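Home | Kitchen | Laundry | Workshop | Ask Us

Clearing the coffee table in 5 minutes

Posted Tuesday, by the Pavness kitchen desk

Quick one today. Company at the door, table covered in stuff. Mugs, coasters, coffee packets, that bottle from lunch. Here's how we do it at our place, no big system.

Start with a tray. Any tray. Ours is a beat up Inorano one from a yard sale, lip on all sides so nothing rolls off. Everything that doesn't live on the table goes on the tray, then the tray goes to the kitchen in one trip. Don't sort at the table. Sort at the counter.

Mugs first. Tip the dregs into the sink, not the plant. Tea rings inside a white mug: baking soda, few drops of water, rub with a finger, rinse. Works on most of them. For the stubborn ones fill with hot water and half a denture tablet, leave it while you do the rest. Let them drain upside down on a rack, a towel traps the damp and they get that cupboard smell.

Coasters. Wipe both sides!! The underside picks up sugar and then it sticks to the wood and pulls at the finish. Damp cloth, dry cloth, stack them. Printed ones, go easy, no scrubbing pad on the lettering. Cork ones don't soak.

Rings on pale wood. If it's white and fresh, try a soft cloth and a low iron, few seconds at a time, lift and look. Dark rings are deeper and thats a sanding job, see the Workshop page. For everday wiping we use warm water with a squirt of dish soap, 300 ml in a spray bottle, wrung out cloth, always along the grain.

Coffee packets and other small stuff. These breed. One jar or one shallow box by the kettle, and if it doesn't fit you drink it or give it away. Stand the packets on edge like file cards so you can read them. Opened ones get a clip and go in front. Our clips are Citico, 50 in a bag, way too many, half are on chip bags now. 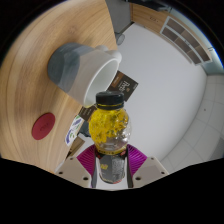

Bottles with screw caps are worth a minute too. Wipe the threads before you close it, anything oily or sugary glues the cap on. Stuck already? Rubber glove, or run the cap under hot tap water and try again. Bits and flakes in a clear bottle should sit out of the sun, the color goes quick on a window sill. Upright, in the door of a cupboard, label out. Write the month on the bottom with a marker, January or whatever, you won't remember.

Comments (2)

Pramanik: The rubber glove never did it for me, a wide rubber band around the cap is better grip. Also I'd skip the iron on anything waxed. Did mine once and got a dull patch bigger than the ring.

Good point on wax, will add it. Paste wax and a soft cloth might bring the shine back, try a small spot near the edge first.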